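Re: [handheld-kits] Has anyone bought the Skukberg pair?
From: Leire Prieto
Date: 17 January 2020
12 replies · 3 shares

Hello Julián, and hello everyone else who has been wondering the same thing,

Julián Figueroa wrote:
> We have money for one set of hand-held grippers this year and I am
> torn between the Skukberg pair and the Gauthier one. The Gauthier is
> cheaper but I can't find a soul who has used it for more than an
> afternoon. What I'd like to know is whether the Skukberg is
> comfortable over a long session, whether the tags stay put, and
> whether the support people answer their emails. We mostly do tidying
> jobs, so cloth, shelves, drawers, that sort of thing.
> Thanks in advance, Julián

I'm so glad you asked, as I've been meaning to write this up since August and kept putting it off. We have had the Skukberg pair for long enough now that I've stopped being polite about it, though I should say at the start that I like it very much and would buy it again.

Price first, as that will be the bit your head of department wants. We paid 1788 euros for the pair with the carrying case and the spare finger pieces. Without the case it was 1533, and if I were doing it over I'd leave the case on the shelf and spend the difference on a second charger. Sterero, who sold it to us, also do a service plan at 400 a year. We took it for the first year and used it once, for a trigger spring, and they were very sweet about it and sent the part straight out, so I can't grumble. Emails to Skukberg themselves are slower, but they do come back, and the person writing has clearly held one of the things.

Comfort is good, with a "but". The weight is fine for the first hour. After that you feel it in the wrists, more so if you're working low down with your arms out in front of you, and I'd plan for two people taking turns. My own hands are small and I had to pad the grip with a bit of foam — Prustarum do a smaller handle which I'm told fits, but I haven't tried it and don't want to promise anything.

Now, cloth on shelves, which is your real question. We do a lot of this, mostly in the open compartments under the desks, and it's a good test of any gripper.
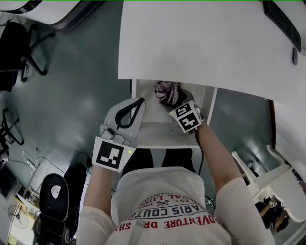 My advice is to go in slowly and close on a fold. If you try to pinch a single layer against the board the finger tends to skate over it, and then you're chasing the thing to the back of the compartment and saying words you'll want to cut out of the audio. With a proper fold in its grip it holds very nicely. Thin, slippery stuff is harder, and I'd love to hear from anyone who has found a better finger covering.

The tags have stayed put for us, apart from one I knocked on a door handle. Do check the fastening before each session all the same. Our log has passed 100 sessions and the only ones I've had to bin for tag trouble were that one and another where my sleeve was in the way.

I can't help with the Gauthier, I'm afraid. I held one on a stand once and thought the trigger was a touch stiff, but that is five minutes' worth of opinion and you should treat it as such.

If you're ever passing, do come and try ours before you order. I'm in most mornings and there's usually cake.

All the best,
Leire

Share this message · 2 comments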